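Module handout 6: Demonstration visit to Drestatside
Two-armed handling of soft goods in furnished rooms
Issued 2024-01-26

1. Purpose of the visit

The visit replaces the laboratory session for this unit. Groups will see the Gutex handling demonstration at the Drestatside site, in the furnished test rooms on the ground floor. The written exercise in section 6 is based on what is seen there, so notes should be taken during the runs.

Read the unit 5 notes on grasp types before attending. The parts on parallel grippers and on contact with deformable objects will be assumed. The part on suction cups can be left until unit 8.

2. Arrangements

Capacity is 40 per session. Sign in at the Samarakoon building entrance and leave coats and bags in the lobby. Flat shoes are required. Stay behind the floor tape while the arms are powered, including when they are not moving. The operator will say "arms off" when it is safe to cross. Questions are taken between runs.

Each session has two parts: a short talk on the control station, then the runs themselves. The talk covers the same ground as section 3 below.

3. The task

The arms work on items lying on the floor of a domestic room. The item must be taken by both grippers, lifted clear of the carpet and placed on a target surface. A run ends when the item is released on the target, when it is dropped, or when the operator stops it. Time is recorded from the first movement of either arm.

Soft items are harder than boxes of the same size for the following reasons.

The outline changes as soon as a finger touches it. A grasp point chosen from the camera view before contact may be several centimetres out once the fabric has moved.

A parallel gripper closes along one line. On a box, the two fingers meet two flat faces. On loose cloth they gather material until the fold between them is thick enough to carry load, so finger opening at the end of the close says little about the quality of the grasp.

The load is not fixed relative to the gripper. Contents shift, the item sags between the two contacts, and the arms have to hold their spacing while this happens.

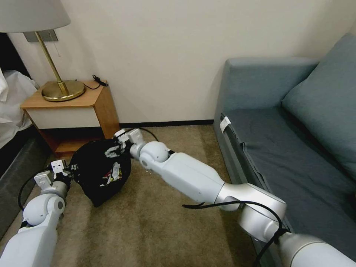 The usual answer to the first difficulty is to divide the job between the arms. One gripper steadies the item at its side while the other takes a fold of material near the top. The steadying gripper need not carry any weight at this stage. Its work is to resist the sideways push produced by the other arm, which would otherwise slide the item along the carpet. Once the top grasp is made, the steadying gripper can close fully or move underneath.

Note that the roles are not tied to left and right. They are assigned by reach and by what stands nearby. Close to a wall or a piece of furniture, the arm with the clearer approach generally takes the top grasp.

4. Working near furniture

Floor items in homes tend to lie in corners and in the gaps between pieces of furniture, where elbow clearance matters more than gripper clearance. A pose that puts the fingers in the right place may put the elbow through the arm of a sofa. The Gomeo planner used at the site treats each arm link as a set of capsules and rejects any pose in which a capsule comes within 33 mm of a mapped surface. Upholstery is mapped as if it were rigid. Loose cables on the arms are outside the model and are watched by the operator.

5. Settings for the runs

Maximum gripper speed in free motion: 190 mm per second
Clearance limit, arm links to furniture: 33 mm
Force and position log rate: 500 Hz
Control mode: operator guided, with planner checks on

The log for each run will be placed on the module page after the last session. Columns are explained in the header row. Finger opening is given in millimetres and wrist force in newtons, in the wrist frame and not the room frame. Last November's logs used the room frame and should not be mixed with these.

6. Exercise

Choose one run and write up to 500 words on it. State which arm steadied the item and which took the load, and mark the time of the change on a plot of wrist force for both arms. Identify any slip, giving the evidence in the log. If the run was stopped, state which limit was reached.

Submit as a single file through the module page. Plots without labelled axes will be returned unmarked.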